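Zavus handheld gripper kit – should we buy it?
Speaker notes, Emiliano Toledo, December 2019

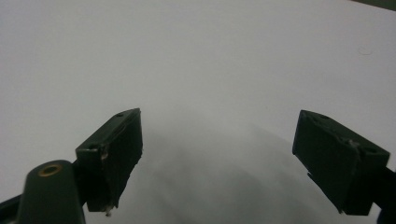
Slide 1: Fingers open over a plain surface, nothing in the grip.

Leave this up while people sit down. Point out the screw holes in the fingers and the brass-colored insert at lower left. Then the small pale spots on the green plastic. Scuffs or residue, I can't say which. Ask who would pay full price for it.

Slide 2, price. $552 for one kit, $829 with the spare finger set. Say both numbers slowly. Nurnora quoted us in September and the quote left out shipping.

Slide 3, claims. The brochure says "up to 5 hours of recording per charge." Under what load? I wrote to Zavus twice and got the brochure back. Arroyo has three kits and likes them – but Arroyo also got them at a discount, so mention that.

Slide 4, what I want before we sign:
Finger wear figures from a real customer
Price of replacement pads
A 3-week loan to the Lustavley shop, no deposit

Skip the vendor video if we're running late. Take questions on price first.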